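19 June 2022
Notebook, paper corner. Entry mostly for me, partly for whoever inherits the drawer.

Picked up again after the long gap. The state of things as I left them in my last note was "nearly sorted", which I now see was a mood and had very little to do with the paper. The pile from the Fourie job had slid into the pile from the Brunora job and the two had been getting on well enough to look like one pile. Separated them on the floor. Took most of the morning and one pot of tea.

What I have, by kind:

Fourie: delivery notes, two sets of drawings, a lot of handwritten sums on squared paper. The sums are mine. I don't remember doing them and some of them are wrong.

Brunora: correspondence, printed out, and the reply to the correspondence, also printed out, and in one case the reply printed out with the correspondence underneath it and then the correspondence printed out again. Kept one of each.

Tratik: a manual for something we sent back.

Fliller: 7 sheets, all headed "final". Dated now in pencil, top right corner, in what I think is the order. Thulani Kekana thinks otherwise and has put his own order in pencil, top left. We are leaving both until one of us can prove it.

Rule agreed with Thulani, written down so that it exists: a thing goes in a folder if it belongs with other things. If it belongs with nothing it goes in the tray, and the tray is emptied in September. Anything still in the tray in September that neither of us can explain goes out. He wanted a shorter deadline. I wanted a second tray. September was the compromise.

Tried the old cardboard magazine boxes first, the ones from under the bench. They hold paper upright for as long as you are looking at them. After 20 minutes the end one had bowed at the side and let everything down gently in a fan. Flattened the boxes and put them out for recycling, with some ceremony on Thulani's part.

Went over to the green organiser instead. Loaded it from the back first, big things before small. Notes on that:

- stiff things at the ends, floppy things in between, otherwise the floppy things take the shape of a question mark
- labels on the spine edge, at the top. I put the first 3 at the bottom, where the slot hides them. Redone.
- old soft paper should have a folder of its own before it goes near anything stiff. Did not do this.

The job number for the Fourie drawings is 933. Writing it here as well as on the folder, having now looked for it in the wrong place twice.

Desk things: stapler tried and working, calculator tried and working. Redid the squared-paper sums on it, to be fair to my former self. Two came out right. I have initialled those.

Organiser, marble top and the wood blocks:
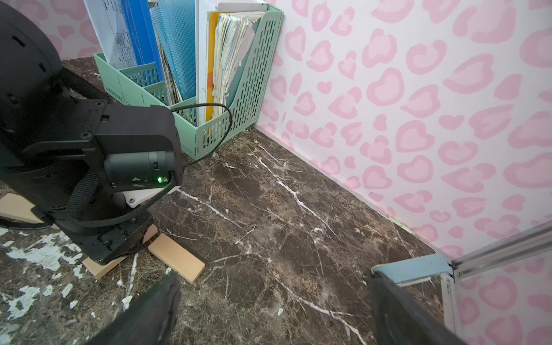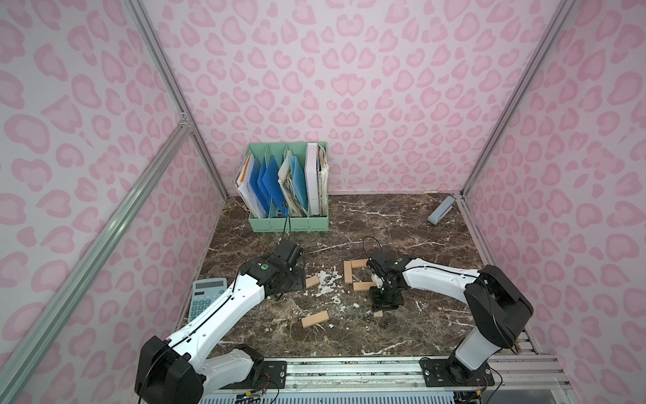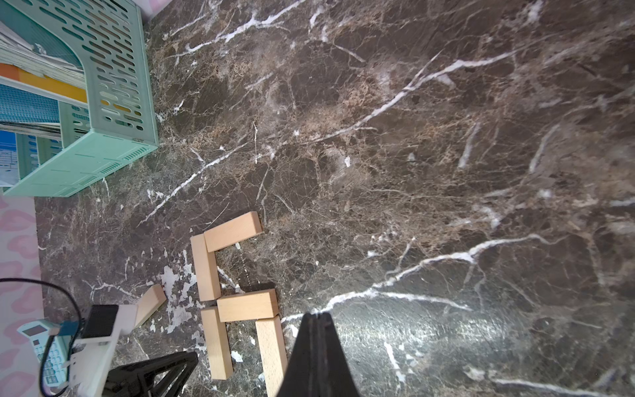 Where it stands, then, is that the paper is off the floor and the question is whether the worst of it wants rescuing now or can wait. My vote was to wait. Thulani's point, and I can't get round it, is the slot on the far right in the first one: yellowed sheets, crumpled, with the torn edges curling out, next to a perfectly good orange-yellow folder that could have had them inside it. So those come out next. Flatten under the heavy binders overnight, then between clean sheets, then folder. Anything too far gone to flatten gets copied and the original goes in the tray to await its fate with the Tratik manual.

Also to settle: what lives on the desk. I'd like the stapler near the paper and Thulani would like it where he can reach it without getting up, and at present it goes wherever the last person was standing. Suggested a strip of tape on the marble to mark a spot for it. Tape refused on grounds of taste. He may have a point, there's a good deal going on in that marble already and the pink leopard panels aren't helping it.

To do:
- pull the yellowed stack, flatten, refolder
- spare labels, the wider ones
- ask Brunora if they want their correspondence back (one copy)
- find the other half of the Fourie delivery notes, which stop in the middle of a page and carry on, presumably, somewhere
- Fliller order - Thulani to bring evidence

Pencil is in the drawer. Please put it back in the drawer.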